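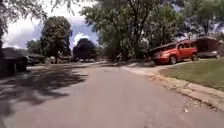
# Call for Participants: Interview Study on Views About End-of-Life Law

The Dralholm Center for Applied Ethics is recruiting adults for a study of how people form, hold and revise opinions on assisted dying legislation. Interviews begin in March and continue until all places are filled.

## Purpose

Most polling on assisted dying records a single answer to a single question. It says little about what a respondent takes the question to mean, which cases they have in mind, or what would lead them to answer differently. The study collects longer answers and codes them by type of reasoning: appeals to autonomy, duty of care, religious teaching, professional obligation, risk to third parties, and personal experience of illness in a family.

The Center takes no position on the legislation. Interviewers are trained to ask the same core questions in the same order and will not argue with, agree with or correct a participant. Material from the study will not be supplied to any campaign.

## Who may apply

We are looking for residents of the Skaddale area who:

- are 21 or older
- have lived at their current address for at least 6 months
- can take part in a spoken interview in English
- are willing to be audio recorded

No particular view is required. Applicants who are undecided, or who have never given the subject much thought, are needed as much as those with firm opinions. Clergy, hospice staff, nurses and physicians may apply and will be placed in a separate group for analysis.

Applicants may not take part if they are now employed by an organization that lobbies on this issue, or if they have been interviewed for an earlier Dralholm study on the same topic. Past volunteer work for such an organization is not a bar, but must be listed on the form.

The subject matter can be distressing. People who have lost a close relative within the past 6 months are asked to wait for a later round.

## What participation involves

Each participant completes 2 interviews and one written exercise.

1. **First interview (90 minutes).** Covers general moral outlook, where it came from, and current views on the law. Held at the Boutros Building or at the participant's home, as preferred.
2. **Written exercise.** A booklet of 7 short case descriptions, completed at home. Participants state what they think should be permitted in each case and give a reason in a few sentences. There is no minimum length.
3. **Second interview (60 minutes).** Takes place after the booklet has been returned. The interviewer goes through the written answers and asks about any differences between cases.

Home interviews are available within 10 miles of the Boutros Building. Another adult may be in the house, but not in the room, during recording. Evening slots start at 6 p.m.
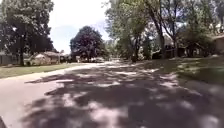

## Payment

Participants receive $50 after the first interview and $70 after the second. Payment is by check or prepaid card. Anyone who stops partway through an interview is paid in full for that interview. The booklet is not paid separately.

Bus fare and parking at the Boutros Building are reimbursed with a receipt.

## Recording and data handling

Interviews are recorded on a device kept by the interviewer. Transcripts are prepared in-house and stored in Zoketti, the Center's records system, under a participant code. Names and addresses are held in a separate file. Audio is deleted once the transcript has been checked.

Published reports may quote from transcripts. Details that could identify a participant, such as employer, congregation, street or medical history, are removed or changed. Participants may ask to see their transcript and may strike any passage before it enters the analysis. They may withdraw without giving a reason at any point up to the close of coding. After that, coded data cannot be separated from the set.

## How to apply

Application forms are available at the front desk of the Boutros Building and at the Skaddale public library. Return the completed form to either location in the envelope provided. The form asks for age, occupation, religious affiliation (optional), ZIP code, times available and preferred place of interview. Please do not write your views on assisted dying on the form.

Selection is made to balance age, occupation and affiliation across the sample. More than one adult in a household may apply, but only one will be chosen. Applicants not selected will be told by mail, and their forms will be shredded unless they check the box asking to be kept on file for the next round.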